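Handheld grippers for clothes, parallel vs linkage?

jl_siu
Posts: 100
October
Right, need opinions quick because Sulton want the order in before lunch. We're doing handheld folding and picking, two hands, camera on each tool. Currently on the Cisto linkage ones (the black ones with the pivots). So-ying wants to swap to the Gesunham parallel jaw. I'm not convinced. Anyone run both on knitwear? Towels and tshirts are fine on either, I don't care about towels.

bracket_moth
Had the Gesunham for a while. Nice straight travel, jaw faces stay flat to each other the whole way, easy to work out the width from the encoder. Rubbish at scooping though. The body is fat and it hits the bed before the tips do.

soyingko
Hi it's So-ying, the one who "wants to swap". I want to swap because the linkage tips move in an arc and every time you close on something thick you're closing at a differnt depth. Then the controller has to correct for it. On chunky stuff that's a missed layer or a double layer and you don't know which.

jl_siu
You know which if you look at the camera.

soyingko
Half the view is jumper once you've got hold of it!

pennine_servo
She's got a point. Camera placement matters more than the jaws imo. We moved ours back 16 mm on the bracket and got far more of the cloth in view. Lost a bit of detail at the tips. Which lens are you on?

jl_siu
Fisheye, the wide one that came with the kit. Dark corners but we mask those anyway.

old_tinplate
Don't move the camera back, you'll be forever catching the cable. Get a second light instead. The shadow between the arms is what kills you with dark yarn, navy and black just go to mush down there.

pennine_servo
Never had a cable catch. Route it down the back of the handle.

old_tinplate
Good for you. I've had 2 ripped out.

bracket_moth
What pads are you using? I'd sort that before spending money on jaws. Plain rubber drags on loose knit and pulls loops. The soft silicone ones from Yau were better for us, they do wear out fast. We change ours at 2,000 closes and they look sorry for themselves well before that.

soyingko
Stock pads. Fair point, hadn't thought of it. Jui-lin did you order the Yau ones in the end?

jl_siu
No. Was going to. Adding them now.
Anyway this is the Cisto with the stripy knit, off the tool camera. Bunched pinch, standing up off the bedding, other tool coming in from the left on the edge of the knit. I'd call that a decent grab for chunky rib.
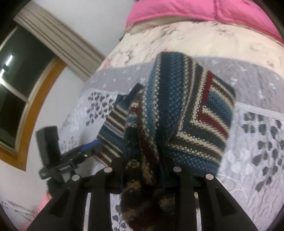

Re: Handheld grippers for clothes, parallel vs linkage?

soyingko
OK but look at how it's bunched. You can't tell me how many layers are in there and neither can the controller. Fine for lifting, no good for folding. And the bottom part between the arms is nearly all shadow, so old_tinplate wins that one.

old_tinplate
Ta. Small LED strip, diffuser over it, done.

bracket_moth
For picking up I'd keep the linkage. For folding I'd want the parallel. Can you not get one pair of each?

jl_siu
Budget says one lot. Unless we keep the Cistos as they are and only buy one Gesunham for the right hand.

pennine_servo
Mixed pair is a pain, two calibrations and the close speeds won't match. We gave up on it. Same on both hands or you'll be tuning gains till christmas.

soyingko
Could live with a mixed pair for a trial tbh. Same jumper, same bed, swap the right hand only, then argue about it after.

jl_siu
Fine. One Gesunham, Yau pads for everything, light for the left one. Sending it now, if the parallel keeps hitting the mattress I'm putting the Cisto back on.

bracket_moth
It will hit the mattress. Post the widths when you've got them pls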